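**Report to the Jovska Fund, second period**
May 31, 2025
Prepared by Peiyu Fang, Zimthorpe Toy and Game Library

The period covered here starts in November, when the second payment came in. It covers the move to the new lending room, the catalog, and the change to Saturday-free opening hours that was agreed after the first report.

**Lending**

We made 605 loans in the period. Most were board games and wooden puzzles, with building sets a close third. Families with children under five borrow more often and bring things back sooner. Older children tend to renew. The late return rate is higher than I would like and I come back to it below.

Membership stands at 80 households. The target in the grant agreement was lower than that, so we have met it early. Growth has been slower since the Hasow branch school changed its pickup times, and fewer parents pass our door in the afternoon.

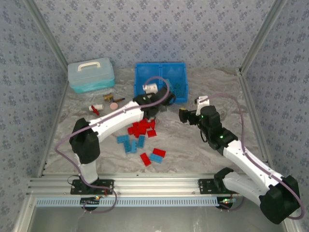 The catalog took longer than planned. Every set now has a card with its contents, its age range and the date it was last checked, and the cards match the entries in the Miyazaki system. The old entries were typed by several people over many years and did not agree on names. Small parts are the slowest to process. We keep to containers that can be wiped clean and moved by one person, such as the clear plastic box with the carrying handle and the bright blue divided bin, and each container has its own line in the catalog. Sets that came back incomplete are held aside until the missing parts turn up or can be matched from spares. Puzzles with more than one piece missing are withdrawn. I had expected to finish the catalog before the spring and it was done in the last weeks of the period.

**Spending**

The second payment was 3000. Of this, 2000 has been spent, mainly on shelving, replacement sets and the first year of the catalog system. The rest is set aside for floor covering and a sign for the street door. The quote for the floor came in above budget, so I have asked for a second one. Nothing has been moved between budget lines without your agreement. Receipts are in the attached folder, in date order.

**Late returns**

We do not charge fines and I would like to keep it that way. Reminders used to go out by hand whenever I had time, which meant some families heard from us twice and others never did. The catalog system can send them on a schedule.

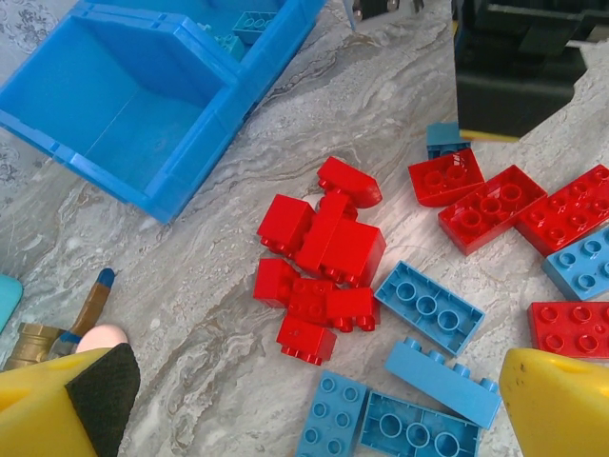 I set the first reminder for three days before the due date and the second for a week after. Members who do not use email still get a phone call. It is too early to give a figure for the effect, and I will include one in the final report.

**Problems**

The heating in the lending room failed twice over the winter and we closed for four days in total. The landlord has replaced the pump. The door at the back still sticks, and strollers have to come in at the front.

One planned evening for new members was canceled for lack of signups. We will try it again at the start of the school year, with an earlier start time.

**Next period**

- Lay the new floor and put up the sign
- Check all games for four or more players against their cards
- Report late return figures before and after the reminders
- Agree on a lending arrangement with the Hasow school

I would like to discuss carrying the unspent amount into the next period if the floor is delayed. Please let me know whether you need a separate request for that.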